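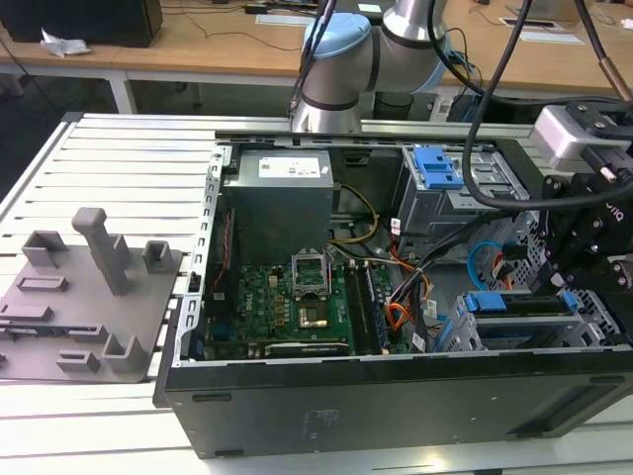 The Arnden Bequest

12 shares 3 comments

The Office of Public Records at Plistitz regrets to inform the family of the late Mr. Zosen that his claim has been reopened.

Annag Cowie had written that sentence four times, and four times the Deputy Registrar had returned it with a pencil line under the word "regrets." The Office did not regret. The Office informed, acknowledged, and on rare occasions noted with interest. She took the word out and the letter went upstairs again before lunch.

The claim concerned a strip of land on the Arnden side of the river, 31 paces wide at the road and narrower at the water. It had been left to the town by a widow named Onsri, on the condition that a bench be kept there and that any person be allowed to sit on it. The bench had been kept. Mr. Zosen had sat on it every morning for most of his adult life, and at the age of 74 he had applied to the Office to be recognized as its occupant.

The application was refused. A bench, the Office held, could be used but could not be occupied. Mr. Zosen appealed in February, in a clear hand, on the grounds that no other person had ever been seen to use it. The appeal was placed in a folder, and the folder was placed in the long room on the second floor, where appeals were kept until they were required. In the same winter Mr. Zosen died.

Under the rules, the death of an applicant closed a claim unless a member of staff objected in writing. No member of staff had ever objected to anything in writing. Annag Cowie's objection was therefore delivered without a form number, and the mail room held it for nine days while a number was found.

"You understand that there is no benefit to the applicant," said the Deputy Registrar, when she was finally called to his office.

"Yes, sir."

"And that his daughter has made no request."

"She has not been told that she may."

He turned the page over. The back was blank, and he studied it for some time. He was a careful man who had served under three Registrars, and he had signed the first refusal himself.

"Did you know him?"

"I walked past him, sir. On the way here. He used to lift his hat."

The Deputy Registrar wrote something in the margin and covered it with his blotter. He then instructed her to visit the site and prepare a statement of its condition, to be filed by the end of the week.

The inspection took place on 21st April. It had rained in the night and the path was soft. The bench faced the water, as the bequest required, and was in fair repair, with one slat newer than the rest. She recorded this. She recorded the distance from the road, the state of the grass, and the presence of a brass plate so worn that the widow's name could be read only with a finger. At the left-hand end the paint had gone and the wood beneath was smooth. She wrote: "Wear consistent with use by one person." Then, after a while, she sat down at the other end.

Barges went by. A woman with a dog looked at the bench, and at Annag Cowie, and walked on as far as the bridge. When the woman came back she slowed again.

"Is that taken?" she asked, meaning the left-hand end.

Annag Cowie considered the question as the Office would have wished her to consider it. The bequest allowed any person to sit. The claim was open, and while a claim was open no party could be favored over another. There was also the matter of the hat.

"It is under review," she said.

The woman seemed to find this reasonable. She stood a little longer, holding the leash, and the two of them watched the river until the dog grew tired of it.

The statement ran to almost 78 lines and was accepted without correction. Three weeks later the decision came down in the green envelope used for final matters. It found that a bench could not be occupied. It found further that a place on a bench might, in certain cases, be said to have been held, and that the late Mr. Zosen had held his. No right passed to his heirs. The plate was to be cleaned at the expense of the Office.

A letter to the daughter was prepared the same afternoon. Annag Cowie drafted it, and the Deputy Registrar read it standing at the window with his pencil in his hand. In the second paragraph – where the Office usually acknowledged receipt – she had put that the Office was sorry.

He read it through twice, initialed the corner, and asked her to see that it made the evening mail.

3 comments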